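Drevier Fund, small grants
Prayer and Meals Outreach, Flinutville
Progress report no. 2
9/11/18

Sorry this is short, writing between the morning service and the seniors' lunch.

Spent so far: $2,726. Receipts in the envelope Yulan Zheng dropped off. The hall hire went up in April so that line is over, the printing line is under, evens out more or less.

Prayer group. Started with 12, now 25 on a good night. We're working through Philippians, slow going, lots of questions, which I like. Jinlong Dai leads the Mandarin table and Guilan Ding has taken on the prayer chain. Requests come in by text and go out the same evening, mostly. Two families have asked about baptism, will talk to them after harvest supper.

Prayer cards. 300 printed, nearly all gone. Utthorpe parish wants some too. OK to share? Please let me know, I dont want to give away what you paid for without asking.

Not done yet: the hospital visiting. Police checks are taking forever. Yuzhen Ren's came through, mine hasn't.
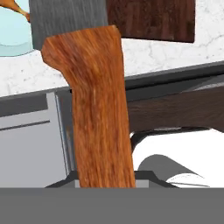
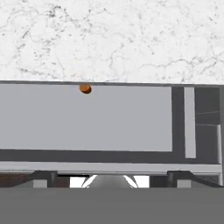

Meals side is where we need a decision from you. The plan was a hot supper before each prayer night, and we've only managed soup and buns so far. Lihua Xiao has priced out the kitchen things and will send the list seperately. A cleaver with a wooden handle, like the one in the first picture, is on it, plus boards and two stock pots. Can this come out of the printing money? If yes we start next month. If it has to be a new application, send me the form and I'll get it done.

Thanks for your prayers, and for the cheque.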